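June – by Kalliopi Georgiou
Print | E-mail

Folding fine perforated knits

Open knits stretch when they hang, so store them flat. Use a smooth, clean surface at least 60 cm deep.

Lay the garment face down and fold the sides in. Fold lengthwise, keeping the rows of holes straight. Leave any ribbed cuff outside the bundle – it adds bulk.

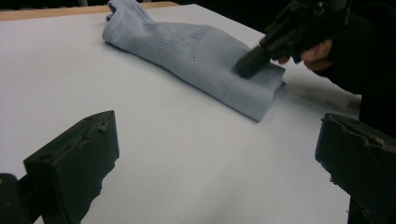
Light blue knit, folded, with the rolled cuff at one end.

Press the last fold flat for a few seconds. Stack up to 4 pieces.

Comments (2)

Ognjen Hoxha: Does this work for cotton?
Soledad Nguyen-Tran: Yes, but I stack only two.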